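Wicker basket as a shelf insert: how much weight before the rim lets go?

Posted in Home Storage

Hemard
I have a wall unit with open bays and want to put rectangular wicker baskets in them as pull-out bins. The load is paper files, 418 sheets per basket at the most. The baskets will be pulled out by the rim several times a day. No handles.
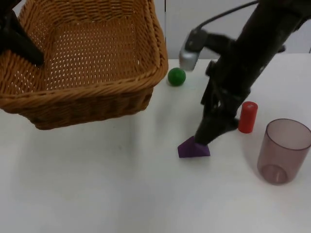
The bays have no runners, so the bottom of each basket slides on painted board. My concerns are rim failure and paint wear. Is there a usual limit for this, or a way to reinforce the rim without taking the weave apart?

3 replies

Ulwood
Get plastic ones. Mine have been fine.

Levente Mészáros
The rim on a braided basket is a border finish. It locks the ends of the uprights and was never meant to take a steady pull on one side. When you drag a loaded basket by the front edge, the force goes into a few uprights near the middle, and those crack first where they bend over. 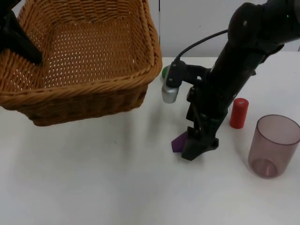
Two changes help. First, cut a 1/8 inch hardboard panel to fit the floor and put a second one upright behind the front wall. Lace the upright panel to the weave with waxed cord at four points — two high, two low. Second, reduce friction. Stick felt strips to the base, running front to back, and replace them when they flatten.

Your paper is light. A ream of 500 letter sheets of 20 lb stock weighs 5 pounds, so 418 sheets come to a little over 4.
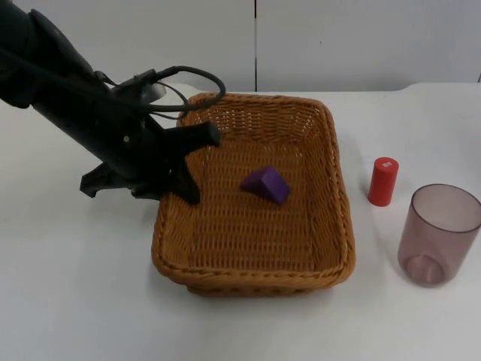
Humidity matters more than load. Dry heated air makes the strands brittle by March. Wipe them with a damp cloth once a month and let them dry fully before the files go back in.

Matić
Agree on the panels. I would skip the felt on fresh paint, as the adhesive can lift it. Paste wax on the shelf works — wait until the paint has cured.

Hemard
Paint is 90 days old. Will try wax first, then the laced panel.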